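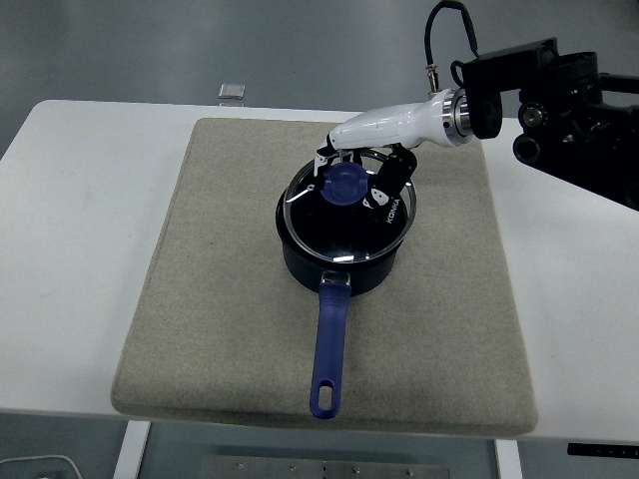

Lid task, fingers either side of the knob. Konka saucepan on the felt mat.

Stevano two-finger kit, worth the money for kitchen objects?

tcordero
I've had the Stevano gripper kit on our arm since November and there isn't much written about it outside the seller's own page, so I'm starting a thread. The kit is the two-finger gripper, the adapter ring, one cable, and a license for the Teminis control software. I paid 959 for it, shipping included. The arm was already ours.

What we do with it is pots, lids, cups and drawers. The photo is a pot lid setup: glass lid, round plastic knob, two fingers coming down over it. Lids are a decent test of a gripper. The knob is small and the lid is bigger than it looks from above, so if you grab off center it tips and the rim drags along the pot.

Results so far, all teleoperated, same operator, same pan:
49 lid lifts tried
39 clean, meaning lifted, moved to the mat and set down without a second grab

Most of the misses were the knob turning in the fingers. Two were my fault for coming in too low and touching the glass.

Good: the grip force setting does what the number says, and it holds its zero overnight. Bad: the stock pads are too hard, the manual is thin, and the cable is too short if your wrist rolls much. I'd buy it again at this price but I wouldn't pay more.

Questions welcome.

mill_and_lathe
Thanks for posting actual numbers. Were the 39 all with stock pads?

tcordero
Yes, all stock. I didn't want to mix pads in one set. I have the soft pads from Iglesias sitting in a drawer and will run the same thing with those.

gantry_pete
39 out of 49 is not good for a lid with a knob on it. That's close to the easiest thing in a kitchen. I get better than that with a Flesetti and it's an older design. I think people are being generous to this kit because it's cheap.

tcordero
What lid, and how are you counting? If you allow a regrab my number goes up a lot. I only counted first grabs.

gantry_pete
Steel lid, flat strap handle. Regrabs allowed, I think. I'd have to look.

p_esteban
Then those two aren't the same test. A strap handle gives the fingers two flat sides to close on and it can't spin. A round knob touches at two small patches and that's all you have. The ridges on top of the knob don't help either, you need them around the side.

I run the same Stevano kit. I had the knob spinning problem for weeks and fixed most of it by dropping the approach a few millimeters and closing slower. If the fingers arrive at different times they roll the knob before they grip it. Check your centering before you change the pads.

tcordero
Closing slower I haven't tried. I'm at the default speed. What are you using?

p_esteban
Half of default. The setting is in Teminis under the tool page, not the motion page. It took me a while to find it. Save it to the tool profile or it goes back on restart.

nine_volt_nora
Does the software license expire? The seller page says "included" and nothing else. We got burned on that with another vendor and I have to put a yearly cost on the form.

tcordero
Mine has no end date on it. Updates are free for the first year and after that you keep the version you have. I got that from their support by email, so ask for it in writing before you order.

nine_volt_nora
Will do, thank you.

gantry_pete
OK, I looked at my log. Regrabs were counted as good. Without them I have fewer than I thought, so I take back the comparison. I still say the Flesetti is the better built unit. Mine has 2116 hours on it and the only thing I've replaced is pads.

mill_and_lathe
The Flesetti also costs more than twice as much, last quote I got. For a small lab that's the whole discussion.

gantry_pete
It is until you've bought the cheap one a second time.

p_esteban
Mine has been run daily and I haven't seen any play in the fingers yet. I can't say anything about 2116 hours because I don't have them. Ask me later.

One thing on the cable, for Telmo. Don't pull it tight along the wrist to make it reach. Leave a loop on top and buy the longer one. I broke a connector that way and support did not cover it.

tcordero
I run it with the loop standing up off the wrist. It clears for most of what I do, but if I roll past a quarter turn I have to watch it. What did the longer cable cost you?

p_esteban
I made one up myself. Same connector both ends. I can send you the pinout.

- Purificación

tcordero
Please do.

rookie_arm
New here. Does the felt mat matter or is it just to protect the table? I've been working on the bare tabletop and my saucepan slides when I bump it.

tcordero
Both. It's softer to set a glass lid down on, and the pan moves less when a finger touches it. If you change the surface, redo your heights. A thick mat raises everything on it and you'll be closing at the wrong spot on the knob. I'd also keep the pan handle pointed at the same side every time, or at least write down which way it was.

rookie_arm
I had not been writing that down. OK.

mill_and_lathe
Is there any feedback from the fingers, or only position and force from the motor? The spec sheet has a line for "contact sensing" and I couldn't tell if that's an add-on.

tcordero
Add-on. The base kit gives you position and motor current. You can tell that you're holding something. You can't tell that it's rotating.

gantry_pete
So for knobs you're watching it by eye.

tcordero
Yes, same as with yours.

tcordero
Update. Changed closing speed to half and left everything else alone, stock pads included. I've only done a short set so I'm not going to post a rate yet, but the knob turned once in the whole set and before it was the main reason for a miss. It adds a little time to each grab. Iglesias pads are next, same pan and same lid.

nine_volt_nora
Support answered me about the license and said the same thing they told you. Ordering one.

p_esteban
Pinout sent. Check pin 4 before you crimp, the drawing in the manual has it mirrored.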